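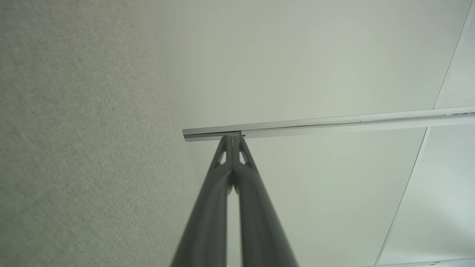 White ceiling beside a textured wall in light gray.

Home Reviews Paint and Finishes Tools Contact

Pollico Flat Ceiling White, Two-Gallon Pail
Reviewed by Liette Hiebert for the Lachance Housing Office

The Housing Office repaints apartments between tenancies and buys ceiling paint in quantity. Pollico Flat Ceiling White was put forward in September as a replacement for the Neleck product used in previous years. It was applied in 41 rooms, most of them bedrooms and hallways, by the office's own painting crew under Evander Mackay.

The paint is thick when first opened and should be stirred well. It was applied with a nine-inch roller on a pole, and spatter was light. Where the ceiling had been painted white before, one coat was enough in most rooms. Water stains are another matter. They came through two coats in the older building and had to be sealed with a primer, as the label recommends.

Edges require some care. Many of the walls in our buildings are textured, and tape does not sit flat against a rough surface. The crew had better results with a two-inch angled brush and a damp cloth kept at hand. The Pollico paint stays workable for several minutes, so a slip onto the wall can be wiped away without haste. The Neleck paint set much faster and left marks that needed touching up.

The dried finish is fully flat and hides joints and small repairs well. It does not take scrubbing. A mark rubbed with a sponge became a shiny patch - this was tried in a closet - and we would not use the paint in kitchens or bathrooms.

The smell was mild and had cleared by the following morning with a window open. The pail lid is poor. It bent on first opening in several cases, and leftover paint had formed a skin within a week.

At 77 dollars a pail, the price is slightly above that of the Neleck paint, though fewer second coats were needed. The office has approved Pollico Flat Ceiling White for bedrooms, hallways and living rooms. Kitchens and bathrooms will continue to receive a satin finish.

Related reviews
Pleltier Angled Brush, Two-Inch
Neleck Stain-Blocking Primer
Extension Poles for Stairwells
Drop Cloths: Canvas and Plastic Compared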